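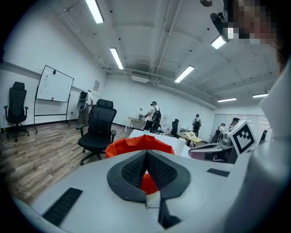 Section 6. Submitting a Single or Album for Review

6.1 Purpose of this section

This section explains how labels, managers and independent artists submit recorded music to the Mellmont review desk through the Kallon submission page. It applies to country, Americana and bluegrass releases. Submissions in other styles are handled under a separate guide, and the desk does not forward them.

The steps assume that an account has been opened and that the account holder has accepted the submission terms dated 6/22/18. Accounts opened under the earlier terms remain valid, but the holder will be asked to accept the current terms at the next sign-in.

6.2 Before you begin

Have the following ready:

The finished master as a WAV file. MP3 files are accepted for advance listening only.
The full names of all songwriters, spelled as they are registered with the performing rights society.
The name of the producer and the studio.
A lyric sheet in plain text.
The release date and the name of the label, if any.

Note: Demos, rough mixes and live recordings made at a soundboard are not eligible for review. A live album that has been mixed and mastered is eligible and should be submitted as an album.

6.3 Submitting a single

1. Sign in to Kallon and select New Release.

2. Choose Single. If the release has a second track, choose Single with B-Side. Do not enter the second track as a separate single.

3. Enter the artist name as it should appear in print. The desk will not correct capital letters or accents after publication.

4. Enter the songwriter credits in the order agreed among the writers. Where a song is a cover, enter the original writers and mark the Cover box.

5. Upload the master. The progress bar must reach the end before you leave the page.

6. Paste the lyrics into the Lyrics field. Leave a blank line between verses and mark the chorus once, at its first appearance.

7. Select the review column. Sorrentino is the weekly singles column and covers new releases to radio. Gristau covers independent and self-released music.

8. Select Submit. A four-digit reference, such as 2414, appears at the top of the page. Write this reference down. It is required for every later inquiry.

Caution: A release may be sent to one column only. Sending the same recording to both Sorrentino and Gristau will place both entries on hold until one is withdrawn.

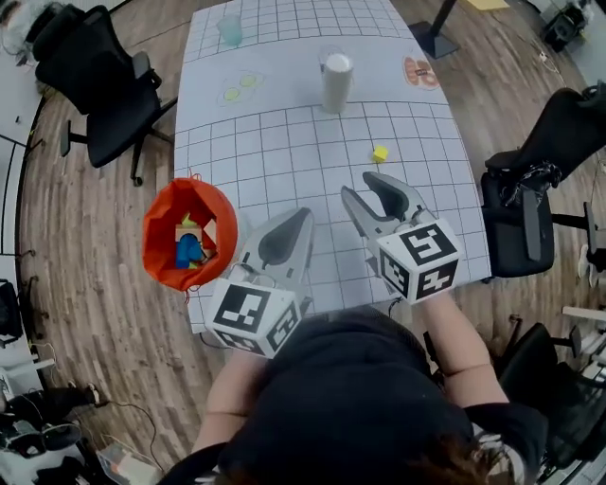

6.4 Submitting an album or EP

Follow steps 1 through 4 above, choosing Album or EP in step 2. A release of up to 6 tracks is treated as an EP. Anything longer is an album.

1. Upload the tracks in running order. The reviewer hears them in the order shown, and the order cannot be changed once listening has started.

2. Enter credits for each track. The Copy to All button may be used when one writer or team wrote the entire record — check featured vocalists by hand, as these are not copied.

3. Name one focus track. This is the song the label intends to send to radio, and it is the one most likely to be quoted.

4. Add liner notes if you wish. Notes are optional and do not affect the choice of reviewer.

Note: Hidden tracks must be uploaded as separate files. Long silences inside a final track are often taken for a faulty upload and may cause the release to be returned.

6.5 After submission

Entries are read in the order received. The status line will show Received, Assigned, or Closed. An entry marked Assigned has been given to a reviewer, but this does not guarantee publication. Singles that have not been assigned within 12 days are closed automatically. Albums are held for 11 weeks.

Corrections to credits may be made at any time before the status changes to Assigned. After that point, send the correction in writing with the reference in the subject line. Replacement masters are not accepted at this stage. Withdraw the entry and submit again.

Caution: Do not contact reviewers directly, whether by telephone, through social media or at shows. Entries connected with such contact may be removed from the list.

6.6 Quotations from a review

Once a review has been published, the artist or label may quote from it in advertising, on packaging and in press kits. Quotations must name the column and must not be shortened in a way that alters the opinion given. A sentence that praises the vocal and finds fault with the arrangement, for instance, may not be cut at the comma.

Star ratings may be reproduced only together with the title of the release to which they were given. For ratings that appear on compilation or reissue packaging, see Section 7.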